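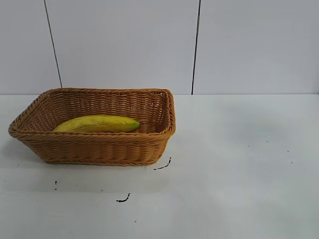

Fig. 1. Rectangular woven basket with braided rim, on a tabletop.

Section 4. Placing and Calibrating the Shelf Sensor

By Halyna Kuzmenko
30 Mar 2025

We use cookies to remember your language and region. Accept | Manage settings

The Vanholm shelf sensor measures temperature and relative humidity in closets, pantries and linen cupboards. It reports to the Brultier base station by radio. Complete Section 3 (pairing) before you start. The sensor cannot be calibrated until the base station shows it as Linked.

4.1 Choosing a location

1. Select a shelf between knee and shoulder height. Readings taken at floor level run cool and damp.
2. Keep the sensor at least 8 inches from any outside wall.
3. Keep it out of direct sunlight and away from heating vents.
4. Leave open air on all four sides. If the shelf holds storage baskets or bins, set the sensor beside them, on the shelf surface.

Note: Open-weave baskets pass air but slow it down. A sensor placed inside one will lag behind the room – in some cases by 30 minutes or more. Solid plastic bins with lids must not be used at all.

CAUTION: Do not stand the sensor on folded wool, down bedding or any fabric treated with moth repellent. Vapor from the repellent can damage the humidity element, and this damage is not covered by the warranty.

4.2 Salt calibration

The calibration kit contains one salt capsule, one sealing pouch and a plastic spacer.

1. Remove the battery tab if it is still in place.
2. Tear the foil from the salt capsule. Do not squeeze the capsule.
3. Put the sensor and capsule in the pouch with the spacer between them. The vent slots must face the capsule.
4. Press the pouch closed along its full width.
5. Leave the pouch at a steady room temperature for 20 hours. Do not open it to check.
6. On the base station, press MENU, select Sensors, then Calibrate. Hold OK until the display shows SET.
7. Take the sensor out within five minutes and return it to the shelf.

If the display shows E2, the pouch was not sealed or the room temperature changed too much. Repeat from step 3 with the same capsule. If E2 appears again, use a new capsule.

4.3 Setting the alarm range

1. Press MENU and select Alarms.
2. Choose a profile. Linen and Pantry are preset. The Presley profile has a narrower humidity band and is meant for paper and photographs.
3. Press OK to save.

The base station stores 144 readings per sensor, then overwrites the oldest. Export the log first if you need a longer record – see Section 6.

Note: Sensors made before July use the older Onyshchenko vent cap. Calibrate these with the cap removed and refit it before use.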